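Skustano Budget Planner review: five months in, still using it (mostly)

Posted August 1, 2019 by Araba Boateng

OK quick one. Well, not that quick. I promised a few of you in the comments that I'd write up the Skustano planner once I'd used it for long enough to have an opinion, and then I kept putting it off, and now my sister-in-law has borrowed it twice and I figure I should get this down before she keeps it.

Short version: good paper planner for people who get paid on an uneven schedule. Bad binding. Debt pages are great. Savings pages are weirdly thin. Costs $39, which I winced at.

Long version, keep going.

What it is

A spiral-bound budget book, undated, twelve months. No app. No login. No bank linking, no "insights." You write in it with a pen. Comes with a sheet of stickers I haven't touched and a little cardstock bookmark with the pay period chart on it, which I use constantly.

Each month gets eight pages. Two for income and fixed bills, two for the week-by-week spending log, one for debt, one for savings, one for "coming up" and one blank grid. Then in the back there's a yearly overview, a page for account info (please don't write your passwords there) and some worksheets.

I bought mine with my own money. Nobody sent it to me.

Why I wanted one

I'd been on a spreadsheet for years. A good spreadsheet! I built it myself and it had colors. But I stopped opening it. That's the whole story. I'd go three weeks, then sit down with the statements and type everything in and feel sick, then not open it for another three weeks.

I also freelance part of the year, so my income comes in lumps. Most budget books assume two paychecks on two neat dates. Mine look like: nothing, nothing, a big one, a tiny one, nothing. Every planner I tried had me crossing out half the page by the tenth.

The income page

This is what sold me. Instead of "Paycheck 1 / Paycheck 2" it has eight blank lines, each with a date, a source, an amount, and then three little columns for where the money goes: bills, set aside, spend. You fill the line in when the money shows up. Not before.

Sounds like nothing. Changed how I do the whole month. I used to budget off what I thought was coming, and then a client would pay late and I'd be covering groceries on the card. Now if it's not on the line it doesn't exist.

In my best month so far I had $3,517 come in, across four lines, and every dollar of it had a column before I'd spent any. First time ever. I took a picture of the page and texted it to my friend Zodwa, who replied with a thumbs up and a question about whether I was OK.

The spending log

Fine. It's a log. Date, what, how much, category. There are enough rows for a normal week but not for the week of a kid's birthday or a road trip. I run over and use the blank grid page.

The categories are pre-printed down the side, and I don't love them. There's one for "Pets" and one for "Beauty" but medical gets lumped in with "Other." Who decided that. I've got a whole drawer of copays in "Other."

One thing I do like — there's a tiny box at the bottom of each week that says "Left over" and an arrow to the next week. You carry it. If you went over you carry that too, as a negative. Keeps you from treating every new week as a clean slate, which was my main trick for lying to myself.

How I use it day to day

Receipts go in my bag, planner stays on the table, I do it at the table with whatever's left of my coffee. Takes me five minutes if I do it daily. If I skip days it takes forever and I get cranky. So, daily.

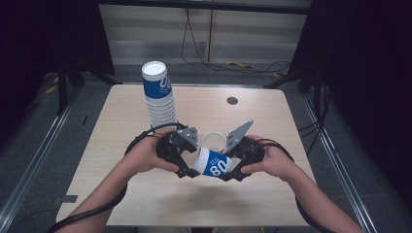 Tabletop, paper cup, both hands busy.

I tried doing it in bed at night like people on the internet do and that lasted two nights. Table works. Do it where you already sit.

Debt pages

Best part of the book, hands down. You list every balance at the top in whatever order you want, and the page doesn't push you into smallest-first or highest-rate-first. There's a column for the rate, a column for the minimum and a column for what you really paid. At the bottom you write the total and subtract it from last month's.

That subtraction line. Oh boy. The first month it was depressing, like a few bucks, since most of my payment had gone to interest. But by month three I was moving things around just to make that number bigger. I called one card and asked about a lower rate, they said no. Called again a few weeks later and got a different person, who said yes. I wouldn't have called the second time without having to look at that line.

If you're carrying anything on a card I'd almost say buy it for these pages alone. Almost. You could also rule this up in a notebook for two dollars, and I want to be fair about that.

Savings pages

Kind of a letdown. One page a month, four boxes, each one a goal with a thermometer to color in. I'm not against a thermometer. But there's no place to write where the money is, and no spot to record when you had to pull from it. Savings go down sometimes! That's what the emergency fund is for! My car needed brakes in the spring and I had nowhere to put that except a note in the margin with an angry face.

I ended up using one box for the starter emergency fund ($1,000, which I hit in month four, then dropped under with the brakes, then hit again), one for taxes, one for the holidays and one I've left blank because I couldn't decide. The tax one is the one that matters for me. If you freelance, give taxes a box before you give anything else a box. September estimated payment is coming and for once I'm not panicking.

Nothing in here for retirement, by the way, beyond one line on the yearly overview. If you want to track that you'll need someplace else.

The "coming up" page

Didn't expect to care, now I'd miss it. You write down anything in the next three months that isn't monthly. Car registration. The dentist. Camp deposit. Annual subscription you forgot about. Then divide by the months left and put that number over on the bills page.

I'd read this advice a hundred times and never did it. Having a page staring at me did the trick. Caught two renewals I didn't want and canceled both.

Build quality

Paper's nice. Thick, doesn't bleed with a gel pen, bleeds a little with a marker. Cover is a soft coated cardboard thing that wipes off OK.

The spiral is the problem. It's thin wire and it started to bend by the second month, and now the front cover catches when I flip it all the way around. I bent it back with pliers. It bent again. I emailed and got a polite reply from someone named Tshepo Makhubela offering to send a replacement, which was nice, but I'd already got months of writing in this one so I said no thanks. He did say they're looking at a heavier wire for the next printing. We'll see.

Also the elastic closure is useless, stretched out in weeks. I took it off.

Versus the other ones I've tried

Puststead Money Journal. Cheaper, prettier, way more pages of "reflection." Prompts like what does abundance mean to you. If you need a push on the feelings side of it maybe you'll like this one, my friend Nandi Nel swears by hers. I filled in three prompts and then it was a coaster. The actual budget page is half a page, and it's the two-paycheck kind.

Thoroddsen Ledger. The opposite. Plain columns, hard cover, built like a tank, lies flat. No guidance whatsoever. If you already know exactly how you want to set up your budget then get this and save yourself some money. I don't trust myself with that many empty columns. Would love the Thoroddsen binding with the Skustano pages inside, someone please.

Envelopes and cash. Still do this for groceries, alongside the planner. They get along fine.

Who should skip it

If you get the same check twice a month and your spreadsheet or app is working, don't switch. Realy. The best budget is the one you're already doing.

Couples might find it cramped. There's only one spending log, and if two people are writing in it you'll run out of rows by midweek. Also one of you has to have nice handwriting and in my house that's neither of us.

And if $39 means you're putting the planner on a credit card, please don't. Get a notebook, copy the layout I described for the income page and the debt page, and start there. You'll get most of the benifit.

Ratings

Income pages: 5 out of 5
Debt pages: 5 out of 5
Spending log: 3.5
Savings pages: 2
Coming up page: 4
Binding: 1.5, and that's generous
Overall: 4

Would I buy it again? Yes, if they fix the wire. If they don't, probably still yes, grumbling.

Couple questions I already got by email, so

Is it dated? No. Start any month. I started in March.

Does it have a place for a side business? Not really. You can use the income lines but there's nothing for expenses. I keep mine separate anyway and you should too.

Can you take pages out? Not without ripping. It's spiral, not rings.

Refills? None that I've seen. You buy a whole new one each year.

Comments (3)

Reginald Escobedo
I have the same problem with the wire. I took mine to a copy shop and had them put a plastic coil on, cost me a few dollars and it lies flat now. Agree on the savings page, I glued a strip of ledger paper over the thermometers.

Araba Boateng
Copy shop!! Why did I not think of that. Going this week.

Nandi Nel
The journal is not a coaster and you know it.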